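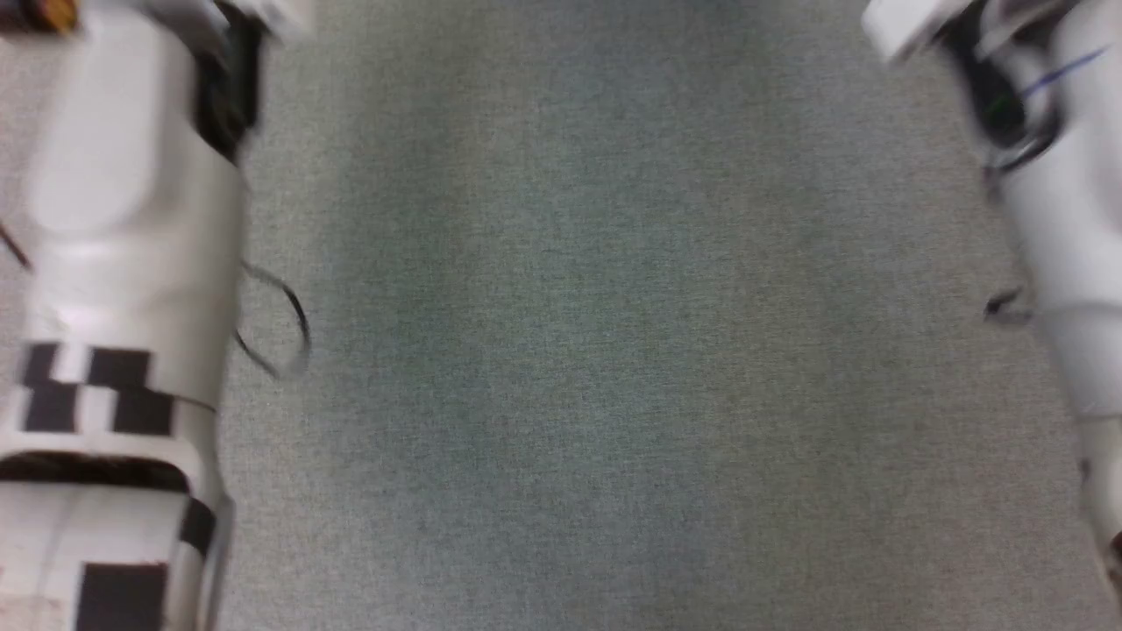
Nerys Ruddock
Facilities Support, Level 2

Ticket: Carpet shading and static complaints, Kaewkla building, main room
Status: Resolved, monitoring
Opened: January 2023
Reported by: Berkay Kahraman
Category: Flooring / Interior finishes
Priority: Normal

Problem as reported

"The carpet in the main room has gone patchy. Some areas look darker than others depending on where you stand. People are also getting zapped on the door handle. Can someone check whether it is a leak or whether the cleaners have used the wrong product."

Initial notes

Floor covering is a grey-green carpet with a fine, even weave. In the open area there are slightly darker, cooler patches and a lighter, warmer grey off to one side. No debris or markings on the floor itself there. The colour difference is low contrast and has no hard edge, so it does not look like a spill. Spills on this product normally dry with a visible ring.

Product on the asset register is Okudetti contract tile, 500 mm squares, laid over a concrete slab with a release adhesive. Register entry has no batch number. Have asked Kamlesh Malhotra in procurement for the original delivery docket.

Possible causes, in the order they were checked:

1. Moisture from the slab or from plumbing
2. Detergent residue
3. Mixed dye batches at installation
4. Pile direction
5. Lighting

Entry 1 - moisture

Lifted one tile in the darker area and one in the lighter area. Backing dry on both. Adhesive tacky and clear, no whitening. Pin meter readings on the slab were the same in both positions. There is no pipework under this part of the floor according to the hydraulic drawings. The nearest wet point is the tea point on the far side of the corridor wall, and the skirting there is dry as well.

Moisture ruled out. Tiles relaid in original orientation.

Entry 2 - detergent residue

Rania El Sherbiny (cleaning contract supervisor, Leter) confirmed the last extraction clean was in October. Product used was Revov carpet rinse. The dilution card in the cleaners' cupboard was for the old five-litre bottle and the current bottle is a concentrate, so the mix may have been too strong.

Test: white cotton cloth dampened with plain warm water, rubbed on the darker area for one minute. Cloth came up grey and slightly slippery. Same test on the lighter area gave a cleaner cloth but still a bit of slip. A cup of warm water agitated with a small cut piece of pile from under the cupboard foamed and held the foam.

Residue confirmed. It holds fine soil, and heavier residue would account for some of the darkening. It would not account for the shift from cool to warm grey.

Entry 3 - dye batch

Kamlesh found the docket. 400 tiles delivered in a single consignment, one batch number. 89 spares in the basement store carry the same batch on the carton ends. A spare laid next to an installed tile from the lighter area was a close match once the installed tile had been rinsed.

Mixed batch ruled out.

Entry 4 - pile direction

Arrows on the backing of the two lifted tiles point the same way. Did not lift any more. Brushed the pile by hand in both directions on a darker area. Brushed one way it goes cooler and darker, brushed the other way it goes lighter. The effect stays until it is walked on or vacuumed again.

This is ordinary shading and the manufacturer's care sheet lists it as not a fault. Contributing cause.

Entry 5 - lighting

Turned off the ceiling lights and looked at the floor in daylight only. The warm tint on the lighter area mostly went away. Replacement tubes fitted at that end of the room are a warmer colour temperature than the rest. Electrical to swap them under a separate ticket.

Contributing cause.

Entry 6 - static

Relative humidity low with the heating on. Static complaints are all from the same route between the desks and the door. Detergent residue can change how a carpet behaves but I would not put it down to that without a proper test. Humidifier setpoint in the building system had been left at the summer value. Tyyne Eskola in building controls has reset it.

Action taken

Rinse extraction with plain water, no detergent, two passes, second pass at right angles to the first. Air movers left on overnight. Floor vacuumed the next morning in one direction, working back towards the door.

New dilution card for the Revov concentrate printed and put up inside the cupboard door. Old card removed and binned.

Result

Cloth test repeated on the area that was worst. Cloth nearly clean, no slip. Darker patches are still faintly visible from the doorway with the lights on and hard to find when standing over them. Berkay has looked at it and is happy to leave it.

No further static reports in the 8 days after the humidifier change.

Outstanding

- Tube replacement, with electrical
- Batch number to be added to the asset register entry
- Leter to confirm the dilution change has been passed on to the evening crew
- Repeat cloth test after the next scheduled extraction clean

Comment from Tyyne Eskola

Setpoint is now on the seasonal schedule so it should not need a manual change again. If the static comes back, please note the time of day on the ticket - the trend log is easier to search that way.

Comment from Rania El Sherbiny

Evening crew told. They would like a measuring jug for the cupboard, as the one there has lost its markings.

Reply, Nerys Ruddock

Jug ordered. Leaving this ticket in monitoring until the tubes are done.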